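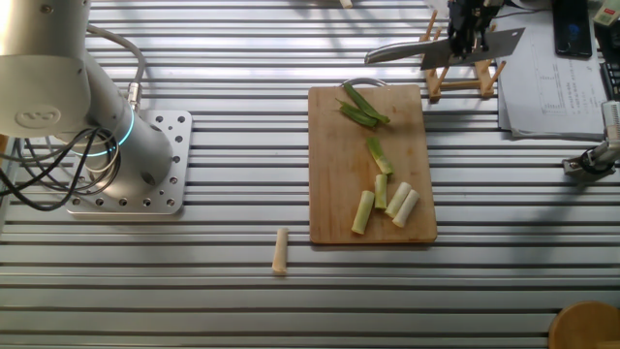

## Section 3: Setting Up Your Ferkine Countertop Compost Bin

Welcome back! If you've made it through Section 2, you have all your parts laid out and the carbon filter has been airing on the windowsill for an hour or so. This section takes you from an empty bin to your first week of scraps. Read it once all the way through before you start, and pour yourself something nice to drink while you're at it. The whole job fits comfortably into an evening.

### 3.1 Choosing a spot

The Ferkine likes a shady corner with a bit of air moving past it. Next to the sink is the favorite in most kitchens, and the end of the counter nearest the back door is a close second.

1. Pick a level place at least 9 inches from the stove or any other heat source.
2. Wipe the counter and let it dry completely.
3. Set down the cork mat, smooth side up.
4. Stand the bin on the mat with the latch facing you, and open and close the lid a couple of times to be sure it clears any cabinets overhead.

> **Caution:** Don't stand the bin on top of a radiator, a dishwasher vent, or the refrigerator. The lid seal softens when it is kept warm and will begin to let odors through.

### 3.2 Fitting the filter and liner

1. Turn the lid upside down and find the round filter cage.
2. Squeeze the two tabs toward each other and lift the cage out.
3. Drop in the carbon filter with the printed side toward the lid. It should sit flat all the way around.
4. Press the cage back until both tabs click. If only one clicks, take it out and try again, as a crooked cage is the usual cause of fruit flies.
5. Open a Vakel liner, fold the top edge over the rim of the bin, and snap the retaining ring down over it.

**Note:** Other compostable liners will work too, provided they're the right size. A liner that is too tall bunches up under the ring and keeps the lid from closing.

### 3.3 The starter layer

Please don't skip this step, even if you have a bowl of peelings waiting (we know the feeling!). A dry layer at the bottom soaks up liquid and makes emptying day so much more pleasant.

1. Tear up plain cardboard or egg cartons into pieces the size of a postage stamp.
2. Fill the bin to the lower line with the torn pieces.
3. Sprinkle one level scoop of Uvness bran over the top. The scoop is tucked inside the bag, usually right at the bottom, so you may have to dig for it.
4. Pat everything down lightly with your hand or the back of a spoon.

### 3.4 Adding your first scraps

Now for the fun part. Anything that came from a plant is welcome, and the smaller you cut it, the quicker it breaks down once it reaches your garden pile. Long, stringy things deserve a little extra attention: leeks, celery, corn husks, and the tough green ends of onions will wrap themselves around each other if they go in whole, and then the lot comes out in one stubborn clump.
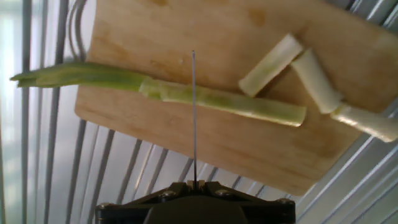
1. Cut stringy scraps into one-inch lengths before they go in.
2. Drain wet scraps in a colander for a few minutes.
3. Tip them in and spread them evenly.
4. Add half a scoop of bran after each day's scraps, and close the lid until the latch catches.

Coffee grounds, tea leaves, and crushed eggshells are all fine. Leave out meat, fish, dairy, cooking oil, and those little stickers that come on fruit, which seem to survive absolutely everything.

> **Caution:** Never fill past the upper line. A full bin holds over 9 pounds of scraps, and the handle should be gripped with both hands when you carry it.

### 3.5 Resetting the filter counter

The small dial on the lid helps you remember when the filter is due. Turn it to 37, then move it down one click each morning (many people do it while the coffee is brewing). When it reaches zero, fit a new Furukawa filter and begin again. If you've been away and lost your place, give the open bin a sniff. You'll know!

Emptying and washing the bin are covered in Section 4.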